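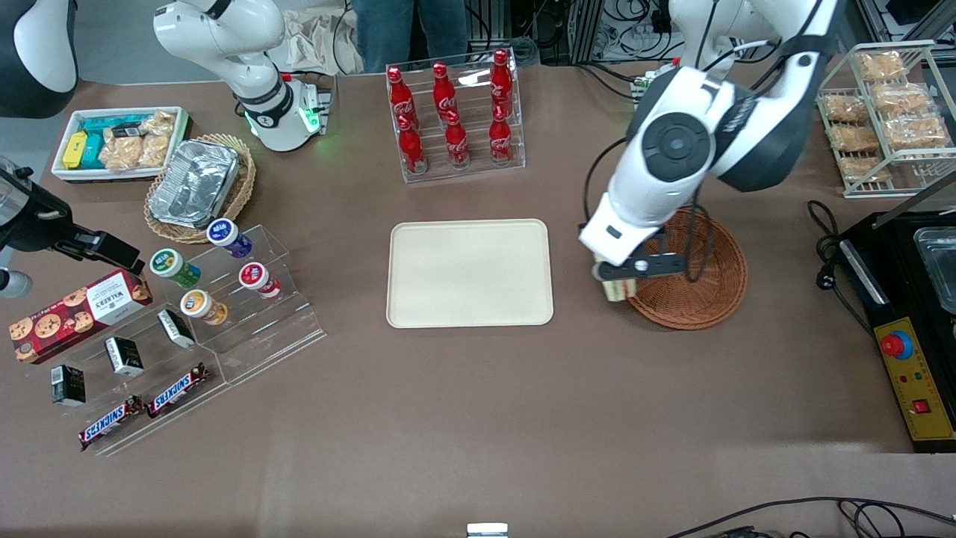 4. Equipment Planning and Cost Allocation

4.1 Scope of the purchase

The Clistumden cell was planned as a two-arm station for assembling mixed snack orders on a flat table. Planning began in February, before the arms were selected, and the first version of the equipment list covered the arms and grippers only. That list proved too short. By the time the layout shown in Figure 3 was reached, the list held 61 line items, most of them display fixtures, containers and cabling.

Figure 3. Snack-order station. The left arm holds a sandwich above a round wicker basket; bottles, yogurt cups and packaged snacks are presented in racks, stands and boxes.

We divide the items into two cost groups. Group A contains the arms, grippers, controllers and safety hardware. Group B contains everything the arms reach into, pick from or place onto. Group A is bought once and depreciated. Group B is treated as a running cost, including the food itself.

4.2 Grippers

Two gripper quotations were compared, one from Skornard and one from Piątek. The Skornard unit had the wider opening and the higher price. The Piątek unit was cheaper but required a separate adapter plate for each arm, and the adapters were quoted with a longer lead time than the grippers. With adapters included, the difference in price was small enough that delivery date decided the order, and the Skornard unit was chosen.

Soft items place the strictest demand on the gripper budget. A sandwich with several layers of bread and filling tolerates far less closing force than a bottle, and the same fingers must handle both if tool changes are to be avoided. We budgeted one spare finger set per arm. A tool changer was priced and dropped; it would have taken the largest single share of Group A after the arms themselves.

4.3 Fixtures

Fixtures were bought from retail catalogs wherever possible. The clear acrylic bottle rack in Figure 3 holds six bottles in two rows, with the back row higher than the front. The yogurt cups stand on a tiered acrylic display, and the packets on the right are set on the slanted shelves of a white wire rack. Custom fixtures were quoted by Jillix at a minimum order of 54 pieces, well beyond the needs of a single station.

Clear acrylic is inexpensive but has a cost outside the purchase price. Its edges are difficult for depth sensing, and time must be reserved for calibration whenever a stand is replaced. We recommend ordering duplicates of each stand in the first purchase – catalog models are withdrawn without notice, and a near match still requires new approach poses.

4.4 Consumables and contingency

Packaged goods can be handled repeatedly until the wrapper fails. Fresh items cannot, and were entered as a daily cost. Planned stock for the trial period was 102 packaged units, with fresh items counted separately.

Cabling and emergency stop hardware were underestimated in the first list. Both were moved to Group A in the revision of 16 Aug 2020, together with a reserve for replacement power leads. No reserve was set for table surfaces.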